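Notebook Home | Entries | Older | Newer | Tags | Log out

Thursday, string task, Tostby cell

Started at the small table with the string loop job for Ritdale. The task is simple to say: take the loop out of the oval tray and hang it on a peg of the black bar. With the hand-held grippers it is harder than with bare fingers, and I needed most of the morning to get a steady rhythm.

My target was 100 good demonstrations. I have 74 that I would keep. I threw away 5 where I moved too fast at the start – the tracking jumps when both hands go down together. Please bring the left gripper in first and let the right one wait near the table corner.

The string is thin and lies flat on the tray, so the tips must come down almost to the floor of the tray before closing. If you close too high you only push it. I changed the approach angle 2 times and the flatter one feels better to me, but I did not compare it properly.

Left gripper going into the tray, then the pads from the gripper camera (look at the edges of the black facing):
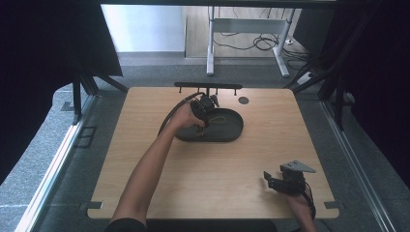
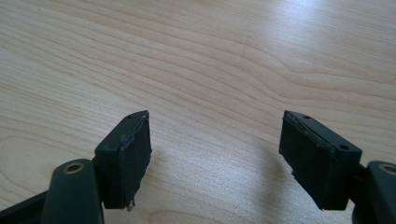 I want to order new facing from Borkencombe before the next long session. The question is if we should keep the same thickness. With thicker material the closing width is different, and the demonstrations from Phùng will not match the new ones. I prefer the same thickness and better glue.

To do: calibrate the opening again, label the rejected runs, finish the last ones on the same settings.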